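Plinholm Tabletop Arm: Demonstration Days at Skerside

December 30, 2023 | By Urs Gasser
Print | E-mail
Shares: 165 | Comments: 4
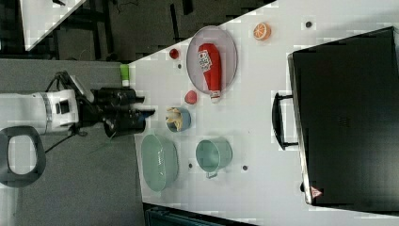 Rodrigo Falcão asked early on whether the arm needs its own room, and he was told that a solid table and a clear stretch of floor beside it are enough.

Plinholm arms are sold and supported by Billunbridge. Visitors to the Skerside workshop can watch one working over a table of kitchen things — a plate, a bowl, a ketchup bottle, some small round items — and talk to the people who set it up. Visits last two hours. Groups are kept to 16.

What the visit covers

The first hour is spent at the table. Staff go through the gripper, the cabling and the stop procedure, then run pick and place tasks at low speed. Visitors may suggest a task or move objects between runs, once the operator has given the all clear. Not every grasp succeeds, and failed attempts are left in the session.

The second hour is for questions on mounting, software and service. Bring the measurements of your own table if you have them.

Bringing your own objects

Small items can be tried on request. Please keep them dry, unbreakable and light enough to lift with one hand. Glass and knives are not accepted.

Ordering and terms

The demonstration is listed as item 2933 and is free to buyers with an open quote. Moreira handles installation and can answer questions about delivery. The gripper is quoted separately from the arm — ask for both on one sheet if you need them for a purchase request.

To book, write to the Skerside desk with your group size and the tasks you would like to see.

E-mail this page | Print this page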